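The Corner That Went to the Dogs

12/03/2021
Homes and Makers

Randa Najjar spent most of last winter looking at a beige wall. She runs Smadi, a small colour business in Drusville that helps people choose finishes for kitchens, hallways and shopfronts, and she had been telling clients for years that a small space can carry a strong pattern. Her own work corner was the colour of weak tea.

"I'd walk out of someone's house having talked them into a navy ceiling, then come home to that," she says.

The makeover cost $700, came in a little over what she had set aside, and began with a roll of wallpaper she had bought in September and kept in a cupboard. It is white, printed with watercolour corgis. Her business partner, Nabil Dabbas, was against it.

"I thought it would be like working in a child's bedroom," he says. "I asked her to put up one strip and leave it for a week. She papered the lot."

He has come around, with conditions. His main one was that the rest of the corner should stay dark and simple, and the black marble pattern for the tabletop was his pick. Najjar had wanted white. They argued over it for longer than either of them cares to say, and he won on the grounds that sample blocks are easier to judge against black.

Judging samples is most of what the corner is for. Smadi keeps its colours on blocks, and a palette for a client is set out in a row so that each shade can be seen against its neighbour. Najjar prefers blocks to the fold-out cards most people bring home from the paint store. They can be picked up, swapped and carried to the window, and a client who is unsure about a colour tends to move it to the end of the row without being asked.

The range they are working through now is called Plunus. It goes from a dark teal through the greys and into beige and gold-tan, and it was put together for a client who wanted a living room that was neither warm nor cool.

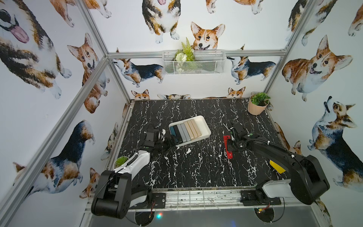

The Plunus blocks in their white tray, set against the corgi wallpaper and black marble-patterned tabletop.

Dabbas likes the teal and would build a whole room from it. Najjar thinks the beiges do the real work. She uses two in the palette, the softer one for walls and the other for trim, and says people who claim to dislike beige have usually only lived with one of them.

The white tray is a practical choice. Before it, the blocks lived in a shoebox, and every consultation started with a few minutes of digging. Now a palette can be left as it is overnight and looked at again in the morning, when the light comes from the other side of the house.

Greenery came last. There is a green succulent in a pale pink pot at the back, and a small potted plant toward the front. The ferns and white flowers in the hanging wire basket are artificial, which Najjar makes no secret of. She had real ferns up there for four weeks. They dropped fronds on the samples and she got tired of sweeping them up.

The basket itself is white mesh and came from Jondero, the second-hand store on the highway out of Drusville. She went in for a lamp. The store has 200 or so baskets at any time, by her telling, and Dabbas waited in the car.

Wallpapering a small corner is harder than papering a long wall, and Najjar has some advice for anyone thinking of trying it. Order an extra roll, particularly with a large pattern. Start with the back wall and work out to the sides. Decide early which parts of the print you want at eye level, and accept that a few of the dogs are going to lose their feet. She has a tricolour corgi with its tongue out up near the top edge and is pleased with where it landed.

She also suggests living with a busy print before adding anything else to the walls. Two framed prints and a calendar were meant to go up in her corner and are still in the closet.

Clients have mostly taken to the dogs. One asked for the name of the paper before sitting down. Another, who was spending $3000 on her front hall and had insisted on plain white throughout, went home with a sample of the teal and has since painted the inside of her door with it.

Dabbas would like to redo the hallway next. He has a dark green in mind. Najjar has ordered a wallpaper book and has not told him which page she has marked.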